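Print this message | E-mail this message to a friend

From: Ivone Tavares
To: Satska users list
Date: 6/20/24
Subject: Re: Floor space and the key tray

Elaine Batista wrote:
> We are getting the ground floor at Macedo ready and I have
> 2 questions. Does the tray for the keys need its own stand,
> or can it go on whatever table is there? And did you keep
> the plants in the room at Stavport or move them out?
> Facilities wants an answer before July.

Elaine,

No stand needed. We never bought one, and the Gesen catalog only has it in packs of 100 anyway.

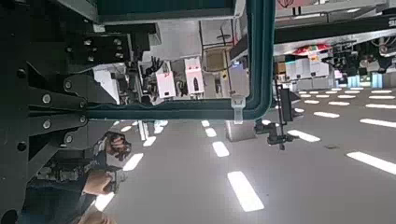
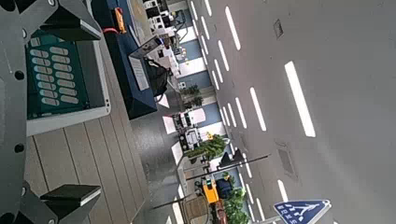 On the plants, we kept them. Facilities asked us the same thing and we told them the room was too bare without any. I would put the bushy kind with the small yellow blossoms out in the middle, like ours, and leave the broad-leaved one back by the white machines. Water them from a small can - not the hose.

For the tray, any flat table will do. Just check that the raised rim goes all the way around before you sign for it, and that both columns of keys are there. The order form is 2254. Put your own building on it or it will be delivered to us.

If you want the dark blue paint for your tables I can send the color code. It shows dust, so think about it first.

Ivone

Recent messages on this list:
Form 2254, old version
Plant watering over the holidays
Sign stands, who has spares?
Re: Table paint color code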